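Tanwood Hand-Held Gripper Kit

Products / Data collection / Hand-held

Teach by doing the job yourself. The Tanwood kit is a pair of hand-held grippers with a camera on each one, made for people who need lots of good examples for a learning system and want to gather them in real rooms with real stuff in them. You pick up the grippers, you do the task, and every reach, squeeze and let-go is saved along with what the camera saw.

We love this way of working. There's no arm to bolt down and no cell to fence off, so a new task can go from an idea over coffee to a first batch of examples before lunch (we've done it!). And people are good at this - they slow down near an edge, change their grip halfway, try again from the other side. All of that ends up in the recording, and it's the part that's hardest to write by hand as code.

The wide-angle camera looks out over the gripper body, so you get the tool and a big slice of the room together. Duygu Bozkurt, who runs our collection sessions at Fustemen, likes to pick places with plenty going on: brick, shiny tile, lamps overhead, boxes on the floor. A policy that has only ever met one clean table tends to get lost the moment you move it.

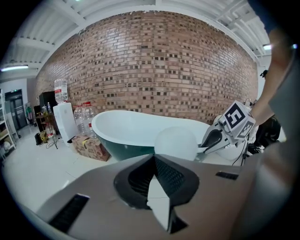
View from one hand-held gripper: the second gripper, with its marker cube, at a white ball by the bathtub.

The marker cube sits on top of the gripper and carries black-and-white square markers on its faces. As the hand turns, another face comes round, and our tracking software, Sestex, uses whichever markers it can see to work out where the tool is. It copes well with big wrist turns, which matters a lot once you start working around large things like tubs, cabinets and doors.

What's in the kit
2 hand-held grippers
2 wide-angle cameras
2 marker cubes
Charger and cables
Carry case
Sestex license for one computer

Details
Weight, each gripper: 600 g
Examples per charge: up to 400 short ones
Sample tasks included: 9
Hands: left, right or both together

Tips from our own sessions

Keep each example short and start it from a slightly different spot. Move the object between takes, and move yourself too. Swap who holds the grippers now and then, as everyone has their own way of going in for a grab. If a take goes wrong, keep it and tag it - Sestex has a button for that, and those takes come in handy when you want to teach recovery.

Check the marker faces before you begin. A quick wipe with a dry cloth is enough.

Works with

Takes export from Sestex as plain video plus a table of tool positions and jaw openings. The Jääskeläinen wrist adapter lets you mount the same fingers on a robot arm, so what you taught by hand is done with the same fingertips later on. Adapter sold separately.

Orders and loans

The next batch ships in March. Loan kits go out every Friday, and you can keep one for 9 days. Tell us what task you have in mind when you write and Duygu will put a suitable set of sample tasks in the case.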